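July 21, 2019

I have been meaning to write all week and here I am at the kitchen table with the window open and a cup of tea that went cold while I looked for a pen. (I type these up afterward, for those of you who ask, but they always start on paper.) The choir got home from Gimberg last night, well past eleven, and I am still humming the alto line of the last piece, which is not even my part.

It was a good trip, I think one of our best, though it started badly. The bus was late and Lanying had left her music on the piano at home, so her husband drove it out to meet us at the gas station in Shi, bless him, and passed it up through the bus window like a sandwich. After that we sang most of the way. Obadia Mussa took the front seat beside the driver and would not hear of anybody giving the pitch but him.

The church at Gimberg was built in 1726 and it has the kind of echo you have to wait for. You finish a chord and then you stand there with your mouth shut while it goes on without you! We had 26 singers this year, five of them new, and I watched the new ones hear it for the first time at rehearsal and grin at each other like children. Obadia made us hold the end of the Justelum psalm much longer than we ever do at home, and I ran out of breath twice, and I didn't care.

I am getting too old for carrying everything, though. Next time it's one bag, good shoes, and no second sweater "just in case." I have said this every year, and every year I pack the second sweater.

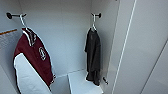
Maroon and white, on its hanger.

The concert itself went by so fast. We were a little flat in the Latin piece (the sopranos will tell you it was the basses) but we pulled it back by the second verse, and the folk songs were just lovely. They had put out 127 chairs and people were still standing along the wall by the font. An old man in the second row knew every word of the harvest song and sang it right along with us, half a beat behind, and Obadia slowed down to let him catch up. I don't believe most people noticed. I had to look hard at my folder for a minute or two.

Afterward there was soup and plum cake in the hall, and I got the recipe for the cake, or most of it. The lady who makes it measures her flour in a blue cup and couldn't tell me what the cup holds, so I will have to experiment.
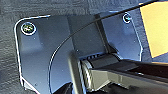

My music stand needs fixing before fall rehearsals begin, and I really can't put it off again. It has been sinking on me since Easter, slowly, so that by the end of a long piece I am singing to my own shoes. I have tried tape and a folded bus ticket. What I want is a decent bit of dark metal held on with proper screws, like that bracket with its bright edges, and then I could stop worrying about it. My brother says he has something in the garage, but he has been saying so since Easter too.

Lanying wants us to learn something new for October, a long piece in eight parts, and she has already lent me her copy. I looked through it this morning over my toast. It's hard -- the altos come in on nothing at all on page three -- but I can hear how it might go. I'll take it out on the porch once I've hung up the wash and see if I can get through the first two pages without scaring the neighbor's dog.

Filed under: Diary, Singing, Days Out

Print this entry | E-mail this entry to a friend

Recent entries:
Beans at last, and far too many of them
The piano tuner comes to Sidix Street
What I took to the church sale and what I brought home
Rain on the porch roof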